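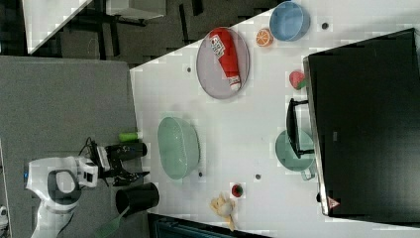
Naa Issahaku

Passei o sábado a reescrever as regras da bancada do Arthur. A versão anterior tinha 50 pontos e a única pessoa que os leu todos fui eu, que os escrevi. Vai fio.

Regra um: o braço só se mexe com alguém ao alcance do botão de paragem. Ao alcance do braço da pessoa, entenda-se. O Kekeli Osei perguntou se "na mesma sala" servia. Ficou por escrito que não.

Regra dois: a velocidade de ensaio fica a 2 até o primeiro ciclo completo passar sem intervenção. Sim, é lento. Há tempo para ir pensando na vida entre o ketchup e o prato.

Regra três, a mais odiada: a disposição dos objetos regista-se antes de cada série. Prato, taça, morango, bananas, tudo. "Estava mais ou menos como ontem" foi uma entrada real do caderno e eu sei de quem é a letra.

Comida de brincar também é carga. Parece ridículo até alguém apertar uma rodela de laranja com a força que tinha ficado configurada para uma garrafa. A força da pinça confirma-se a cada troca de objeto.

Sobre autocolantes de aviso: não se tiram, não se tapam e não se colam mais três ao lado para reforçar. O Manouchehr Ahmadpour tem uma teoria segundo a qual, a partir do segundo triângulo, o olho humano desliga. Não encontrei argumento contra.

Monitor em cima da mesa conta como obstáculo e entra no modelo de colisão, suporte incluído. Escrevi isto em maiúsculas na versão de Brosthorpe e em minúsculas nesta – sinto-me mais madura.

O mesmo para o que estiver no lado do robô. Copo com escova ao pé da pinça: ou está declarado no modelo, ou vai para a prateleira antes de se ligar seja o que for.

Pergunta do Ebenezer Gyamfi: "e se for só um teste rápido?" O teste rápido tem exatamente as mesmas regras. O registo de incidentes é quase todo testes rápidos. O 2117, o do tacho, começou com essa frase.

Ah, e a luz azul na lateral do braço não é um convite. Quem quiser saber em que modo ele está vai ler o ecrã de controlo. Adivinhar pela cor é para semáforos.

A versão nova cabe numa página. O Karthik Cassim pediu um anexo. Dei-lhe meia página e ele já a devolveu com comentários, em letra tamanho oito.

Entra em vigor em julho. Até lá valem os 50 pontos antigos, que agora toda a gente jura conhecer de cor. Se alguém aí tiver uma boa regra para passagens de turno, aceito, que a nossa ainda diz "avisar o colega" e mais nada.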